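This site uses cookies to keep you signed in to the list archive. Accept / Manage settings

Priden Woodcraft Members' List
Subject: Re: Small frame kits, joints and work tables
Posted by Workshop Office, Priden | 30/08/2026
2 comments | 3 shares

To all members and affiliated branches:

The Workshop Office has received the message from the Sutherland branch concerning the small frame kits for the coming Brarnadance series. It is quoted in full for those who joined the list after it was sent. The Office's reply follows.

> To the Workshop Office:
>
> The Sutherland branch has now checked the delivery of wooden strips from Pratard against the order. The order was for 340 strips. We have 291 that we consider fit for use. The remainder have split ends or are bowed along the length, and we have put them in a separate carton pending your instructions.
>
> We also ask for guidance on three matters. First, the instruction sheet shows the crossbar flush with the outer edge of the upright, while the sample we were given lets the end of the crossbar project a little past it. Members have asked which is correct. Second, the sheet does not say whether the wide piece goes over the narrow one or under it. Third, we would like to know whether the frames may be put together on the long tables in the main room, where the surface is dark and the overhead light is poor, or whether the light-topped tables are to be used.
>
> We would be grateful for a reply before the kits are bagged.
>
> Workshop desk, Sutherland branch

The Office thanks the branch for its check of the delivery and replies as follows.

1. Strips. The 291 usable strips are to be released for kits. Please do not trim the others to make up the number. Bowed strips may be kept for glue tests and for practice with the fine saw. Split pieces should stay in their carton until Pratard has replied to our claim. A replacement order will be placed from this office, and branches should not write to the supplier separately.

2. Projecting crossbar. The sample is correct and the sheet is in error. The crossbar is to run slightly past the upright. Members who have already made a flush joint need not take it apart. Such frames will be accepted for display on the same terms as the rest. The corrected sheet will carry the letter B after its number, and earlier copies should be withdrawn from the binders.

3. Order of the pieces. The crossbar is laid down first, and the wider slat is placed over it. The joint should be checked with a small square before it is fixed. A slight lean in the upright is common at this stage and can usually be corrected by hand. The cut ends should be square, and any fuzz left by the saw taken off with fine paper, working with the grain.

4. Tables. The light-topped tables are to be used. The strips are pale, and some members have reported that they find it harder to judge the joint under the lamps in the main room. Where a table stands next to a window, the curtain should be kept drawn in the afternoon. Sheer curtains are sufficient for this purpose and need not be replaced with heavier ones. Table tops are to be wiped with a barely damp cloth at the end of each session, and glue is to be lifted with a plastic scraper only.

5. Bagging. Each kit is to be packed with its long pieces together and the fasteners in a closed envelope. There will be 21 kits for each branch in the first round. Sessions are set at 90 minutes, including clearing up. Branches needing more time may apply to this office, stating the room and the hours requested. The next review of kit numbers will be held in January.

Branches are asked to confirm receipt of this message through the list and to note any correction to their delivery address at the same time. Questions about the Brarnadance display itself should go to the display desk under a separate subject line.

Workshop Office
Priden
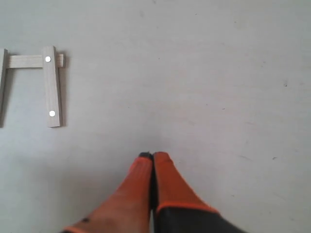
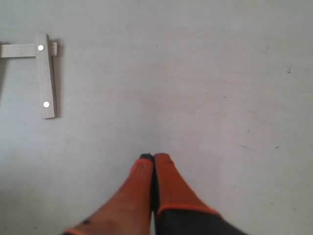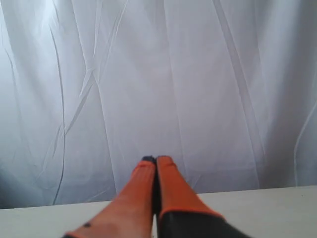
First and second: small frame pieces in pale wood, with the slat over the crossbar in the first. Third: light tabletop with a sheer white curtain behind.

Receive the list digest by email once a week. Subscribe | Unsubscribe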